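Milero bin picking software
Second progress report, covering the period to the end of April
Prepared by Eylül Karakaya, with the planning sections by Ertuğrul Polat
For the Hikby program office

Dear colleagues,

Thank you again for the patience you showed when we asked to move the integration milestone, and for the very useful questions you sent after the first report. I have tried to answer most of them along the way, so please forgive me if this one runs longer than the template suggests. The short version is that the grasp planner is in good shape, the perception side is better than it was but still gives us trouble when parts lie against each other, and the tooling for replaying failed picks has turned out to be the most useful thing we built this spring.

1. Where we were

At the end of the last period we had a pipeline that could find a single block in the bin, choose a grasp and get the arm there and back without touching the walls. It did this slowly and it gave up easily. The motion planner, which we call Memel, treated the whole bin as one solid box with a hole in the top, and any grasp close to a wall was thrown out before it was even looked at. You asked, quite fairly, what would happen when the only parts left were in the corners. The answer then was that the program stopped and asked for help.

2. Motion planning (work package 2)

Ertuğrul rewrote the bin model in Memel so that each wall is its own surface with its own safety distance. The sloping sides are now represented as slopes, and this alone gave us back a good share of the grasps we used to lose. The planner also tries the gripper turned by half a turn before it rejects a grasp, which sounds like a small thing, but the hoses and cables on the wrist make one way around much more comfortable for the arm than the other. We had been treating the two as equal, and the cable loops kept ending up in places we did not like.

We now give the cables a simple swept volume of their own. It is on the generous side, and Ertuğrul would like to tighten it, but for the moment I have asked him to leave it alone. A planner that is slightly too careful is easier to live with than a torn hose in the middle of a long run.

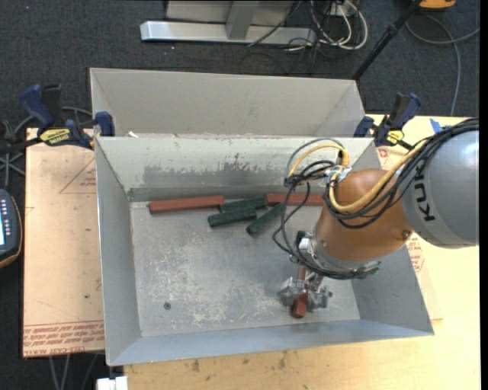 The other change in this package is the retreat move. In the old version the arm lifted straight up after closing the gripper and only then checked whether the path to the drop position was free. The new version plans the approach, the lift and the transfer together and will not start unless all of them are possible. It takes longer to think, and there were some grumbles about that in the first week, but the arm no longer stops above the bin holding a part it has nowhere to take.

3. Perception (work package 3)

The block detector was retrained on 3,836 labeled views. We kept 1,524 of the older views out of training altogether so that we would have something honest to test against, and I would ask that we go on doing this even when we are short of data. Blocks that lie apart from each other are found reliably. The trouble comes when two blocks of the same color touch or overlap, and the detector draws one long block where there should be a pair. The grasp then lands near the middle, right on the join.

Our worn bins have also taught us something. Scratches and scuffed patches on a metal floor can look a lot like edges to the depth filter, and we spent more days than I like to admit chasing a fault in the calibration before Ertuğrul noticed that the phantom parts always turned up in the same spots. The filter now keeps a background map of the bare bin and subtracts it. The map has to be recorded again whenever the bin is moved or swapped, and we have added a step to the startup procedure for this.

4. Tooling

Avcı is our replay tool, and I am happy to report that people who had no part in writing it have started using it without being asked. It records the depth view, the list of grasp candidates, the chosen path and the gripper state for each attempt, and lets you step through them afterward at your own pace. We have now stored almost 1,000 attempts. When a pick fails, you can change a planner setting and run the same moment again on your own computer, with the robot left free for somebody else.

There is still no proper search. At present you need to know more or less when the failure happened, and we are all keeping little notes with times on them. A simple filter by failure type is next on the list.

5. What has not gone well

The handover between the planner and the robot controller is still fragile. If the operator pauses the program at the pendant during the approach, Memel sometimes believes the move was completed and sends the next one. The controller refuses it, as it should, but the operator then has to restart the whole sequence. We have a fix on a branch and have held it back until it has been through the full set of pause and resume tests.

The documentation is also behind. That one is my responsibility, and I will catch up on it before the next review.

6. Next period

We plan to merge the pause fix, teach the detector to separate touching blocks of the same color, and begin the first runs in which the bin is emptied down to the last part. Ertuğrul would also like to try a gentle push for blocks that cannot be grasped where they lie. I have said yes, provided it comes after the emptying runs.

We have no change to the budget to report. We would be grateful for a decision on the second depth camera, as the delivery time affects the order in which we do the perception work.

With warm thanks for your continued support,
Eylül Karakaya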